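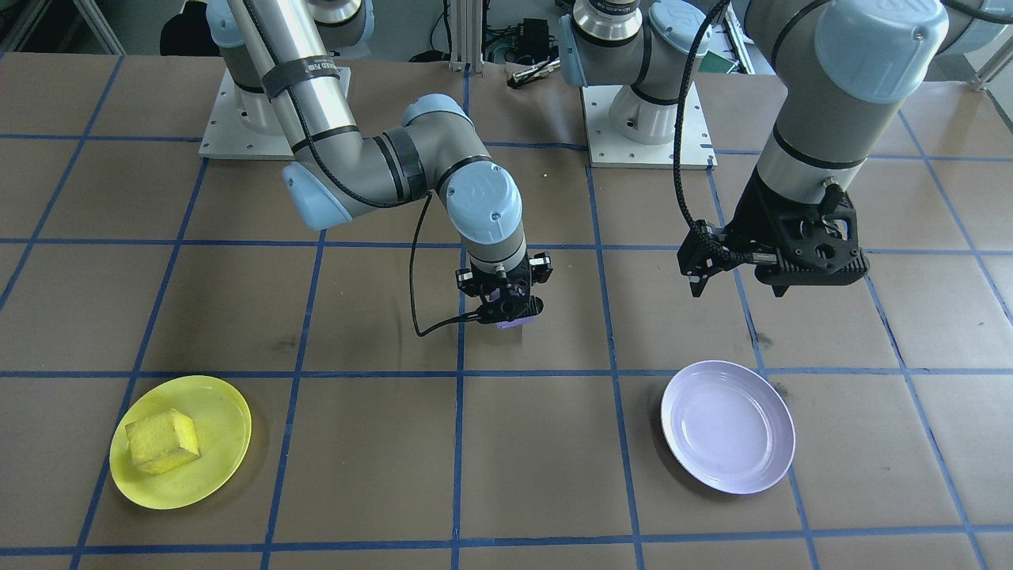

## September, table layout and tableware

Entry by Iolo Kemeys, Harkdale workshop.

The brown tabletop remains divided by blue tape into large squares. The square is the unit of reference for all placement notes. Plates are to be set in the row nearest the front, one to each side, and the yellow plate goes on the left. The small purple item is to be recorded by the tape line it is nearest to.

Tape: the Studska roll left residue on the test board after 8 days. The Ó Riain roll lifted cleanly and will be used for all repairs. Any line that has risen at a crossing should be replaced along its full length, as patches catch on plate rims.

Plates are washed at the end of each session and returned to shelf 2. Colleagues are asked not to eat from them.

Outstanding:

- Order 4 rolls of tape from Ó Riain
- Confirm the plate delivery from Tirkenitz (12 pieces)
- Re-measure the front row after the next cleaning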